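Weißes Regal einräumen – Bücher und Deko mischen?

Pondomov
Mein weißes Regal ist jetzt endlich halbwegs bewohnt und ich freu mich riesig! Plüschtier neben Fachbüchern, oben die Kekskissen, daneben eine dicke Pflanze. Bücher nach Größe sortieren oder einfach so lassen?

kvaran_27
Herrlich! Bitte so lassen. Und zwischen den Sachen ruhig Luft, das wirkt gleich viel ruhiger.

Fokilness
Seh ich anders. Freie Fläche im Regal ist verschenkt, bei mir steht auf 60 cm alles Kante an Kante. Den Duftflakon würde ich auch nie direkt an die Bücher stellen, ein Tropfen Öl und der Einband ist hin.

kvaran_27
@Fokilness dann kommst du aber an nichts mehr ran ;) Beim Öl geb ich dir recht, ein Untersetzer drunter und gut.

Lucimara Rezende
Die Kekskissen!!! Ich will auch welche – die machen so gute Laune. Zeig mal mehr!

Pondomov
Gerne, einmal nah und einmal mehr vom Regal:

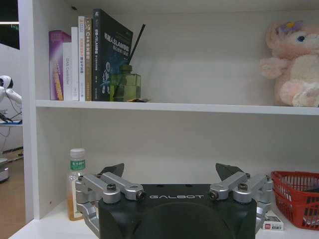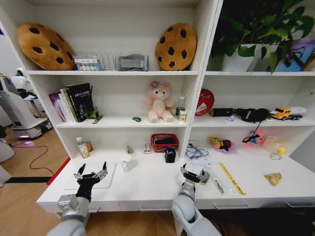 Erstes Bild: Bücher und grüner Flakon, zweites: Kekskissen, Pflanze und der Rest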